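**Ticket: spine labels drift down the roll, Randdale branch**
Status: resolved, under observation
Affects: thermal label printer at the Randdale processing desk, Londeo catalog client
Does not affect: Lill branch, receipt printers

**Reported problem**

Call numbers on spine labels start out centered and move down a little with each label. After 11 labels the last line of the call number prints across the gap and onto the next label. Turning the printer off and on fixes it for the first few, then it starts again. Staff have been printing in short runs and restarting in between.

First seen in February, after the Londeo client update. The same update went to Lill with no complaints.

**Setup**

- Printer connected by USB to the processing desk PC
- Labels: Pollholm, gap-sensed, 700 per roll
- Template: "Spine - Juvenile", three text lines, no barcode
- Darkness: 10

**Log**

09:10 - Reproduced. Sent a batch of 30 from the Londeo queue. Drift is steady and always in the same direction.

09:25 - Printed the built-in test pattern from the printer's own menu, no PC involved. No drift over the same number of labels. Feed roller and platen are probably fine. Cleaned both anyway, no change when printing from Londeo.

09:40 - Ran gap calibration. The printer fed four labels and stopped on the gap as it should. Printed from Londeo again, drift still there.

09:55 - Checked the driver. Media type was set to "Continuous". It should be "Labels with gaps". With continuous media the driver tells the printer to advance by the page height and ignore the gap sensor, so any error in the height adds up down the roll. Changed it and printed a short run. Good.

10:05 - Closed and reopened Londeo. Drift came back. Driver was set to "Continuous" again.

10:20 - Found a saved printer profile in the Londeo client settings. The client pushes this profile to the driver each time it starts. Lill has no saved profile, so it uses whatever the driver says.

10:35 - Deleted the profile, set the driver to gap media, corrected the page height to match the label pitch, restarted the PC. Opened Londeo and printed 30 juvenile labels. First and last line up when laid side by side.

10:50 - Repeated with the adult nonfiction template. Same result.

**Cause**

Old printer profile kept by the Londeo client and applied at startup after the update. It overrode the media type in the driver.

**Fix**

1. Londeo client: Settings > Printing > Saved profiles. Delete the entry for the label printer.
2. Driver: set media type to "Labels with gaps".
3. Check page height against the roll.
4. Restart the PC before testing. Restarting only the client is not a full test.

**Open items**

- Reprint the juvenile labels that went over the gap. The desk has a stack set aside.
- Ask Londeo support if the update is meant to turn saved profiles back on.

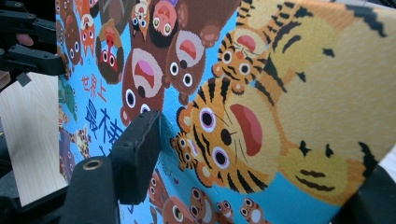 **R. Haverlock**
Desktop Support Technician

Please reply on this ticket if the drift comes back, and include the template name and the media type shown in the driver.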